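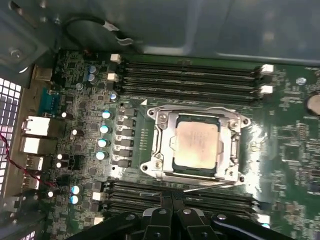 What is the Holtance hand seeder, and who is it for?
It's a one-row push seeder for small farms and big gardens, made for people planting up to 90 beds a season who are tired of doing it on their knees.

I've been selling the Holtance for a few years now and growing with one for longer than that, so forgive me if I go on a bit. We farm a narrow strip of bottomland (heavy soil, rocks at the north end, you know the kind) and every seeder I tried before this one either dumped half the packet in the first ten feet or skipped whole stretches and let me find out two weeks later. The Holtance drops seed where I want it. That's most of what I ask of a seeder!

What comes with it

You get the seeder, the handle in two pieces, the row marker arm, a wrench and four seed plates. The plates are:

Plate A: carrots, lettuce, turnips and other small seed
Plate B: beets, chard, radishes, cilantro
Plate C: peas, small beans, okra
Plate D: corn and big beans

If you grow millet or sesame, ask me for the blank plate and drill your own holes. My friend Gobnait Buckley did hers with a hand drill on the kitchen table and she's still using it for amaranth.

Setting it up

Bolt the handle on at the height of your belt buckle. Pick your plate, fill the hopper halfway, and set the depth with the knob on the left side. I run carrots at the second notch and beans at the fifth. Then push it across a driveway or an old sheet for a few steps and look at what falls out. If you're getting doubles, swing the little brush down one click and try again.

Walk slower than you think you should. I'm a fast walker and my first rows of beets looked like confetti.

Soil and weather

It likes a raked bed with the clods broken up. It'll go through a bit of mulch if it's chopped fine, but long straw wraps around the front wheel and then you're standing there picking it out. In sticky clay I wait a day after rain. The closing chain at the back does fine in sand and loam, and for heavier ground there's a press wheel you can buy separately.

Specs and prices

Row spacing with the marker arm: 6 to 30 inches
Hopper: removable, with a lid
Seeder with four plates: $310
Seeder with press wheel fitted: $381
Press wheel alone: $71
Shipping: included in the lower 48

Parts and repairs

I keep brushes, chains and plates on the shelf. Wheels come from Adach and can take longer, so order before you need one. Marichka Romaniuk does the repairs out of our shop, and if you send your seeder in December she'll have it back to you well before peas go in. Please empty the hopper first. We've had beans sprout in the box.

Growers who share a seeder between several families should ask about the Zornero carrying frame, which lets two people lift it over a ditch or into a truck bed. I'll get the price for you when you write.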